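About Endine

Endine compares grippers, wrist cameras and controllers for labs that haven't bought yet. Liên Chu and Kenta Katayama opened the bench in April. We test with ordinary household jobs -- mostly cloth.

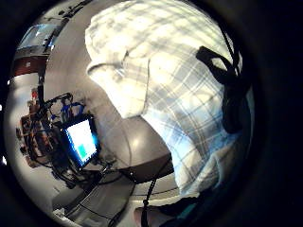
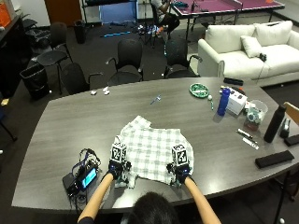
Our reports run two or three pages and cover grip, cable routing and tracking. Marker cubes on the backs of the gloves, with patterns on several faces, are our usual choice for tracking hands. Bookings go through Moushumi Kumarasinghe.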